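Astdale-Walks mailing list archive
Thread: Sunday route past the depot and the burial ground
Date: Tuesday, August 20, 2024

To: list
Subject: Re: Sunday route past the depot and the burial ground

> I led the long version of the depot walk in June and it ran well over.
> We started at the Claltmont Street footbridge and by the time we got to
> the burial ground people were tired and a few had already peeled off to
> catch the bus. Can we cut something? My vote is the rope works, as there
> is nothing left of it except the wall. Also, what is the current wording
> on the Abubakari House plaque? The sheet I was given says the house was
> a hospital during the war and the plaque says convalescent home. Somebody
> in the group asked me which was right and I didn't know. Last thing, is
> the gate on the canal side still locked on weekends?

Thanks for writing this up. Taking your points in a different order.

The gate first. It is locked on Saturdays and Sundays until further notice. You have to go up to Enditz Road and come back down the ramp, which adds a few minutes. The ramp is the only step-free way in from that side anyway, so I would send the whole group that way and not split people up.

On the plaque, both are partly right. The house was used as an overflow ward for the town hospital first, and then as a convalescent home for the longer part of the war. The plaque only covers the second use. The sheet was written from the admissions ledger, which covers the first. I would say "overflow ward and later convalescent home" and leave it there. If anyone wants more, the reading room has a copy of the ledger and they can ask for it at the desk. It lists 446 patients. The names are in order of arrival, so looking up a relative takes patience.

The house is still in private use. Please keep the group on the far sidewalk, where you can see the upper windows better in any case, and don't let people go up the steps to read the plaque more than a couple at a time.

I don't want to drop the rope works. I know the wall doesn't look like much, but it is the one place on the route where you can explain why the depot was built where it was. The rope went from there to the canal basin by handcart, and the rail spur was laid along the same line. Once people have seen the wall and then the bend in Enditz Road, the depot makes sense. If you skip it you end up explaining all of that at the depot itself, next to the traffic, and the people at the back can't hear.

What I would cut is the loop around the basin. It is pleasant but it repeats what you can see from the footbridge, and it is the slowest part of the walk on account of the narrow path. Going straight from the footbridge to the rope works also gets rid of the road crossing by the tire shop, which I have never liked with a large group.

So the short version would be:

Footbridge, Claltmont Street
Rope works wall
Bend in Enditz Road
Depot, front side only
Abubakari House from the far sidewalk
Ramp down to the canal
Burial ground, finish at the lower gate
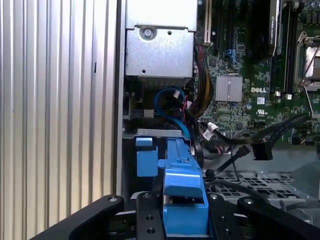

Route page last changed: Tuesday, August 20, 2024

The page on the site still has the long version on it as well, under the short one. I left it for people who walk it on their own and have the whole afternoon. The map has not been redrawn, so the basin loop shows as part of the main line. Follow the list of stops and not the map until that is fixed.

A few things about the burial ground. The grass on the north side is cut late on purpose, so the flat markers there are hard to find in summer. Don't promise people they will see them. The stone most of them ask about is the depot workers' memorial, and that one is easy, it is 100 feet inside the upper gate on the left. It has 111 names on it. The old sheet gives a lower number because it was copied before the second panel was added in 2000. Please throw out any copies you have of the old sheet.

The lower gate is better for finishing. There is a bench and a bus stop, and people who want to go back to the cemetery office for the restroom can do that without holding up anyone else. The office closes early on Sundays so mention it before you start down the ramp.

For timing, I would allow ten minutes at the depot and no more. There is always one person who wants to talk about locomotives and it is fine to do that while walking.

If you lead the short version before I do, please post here how long it took and whether the far sidewalk was wide enough for everybody. I have only walked it by myself, on a weekday morning, and the parked cars may be different on a Sunday.

Sheets for the next walk are in the tray at the Astdale reading room. Take the ones on yellow paper.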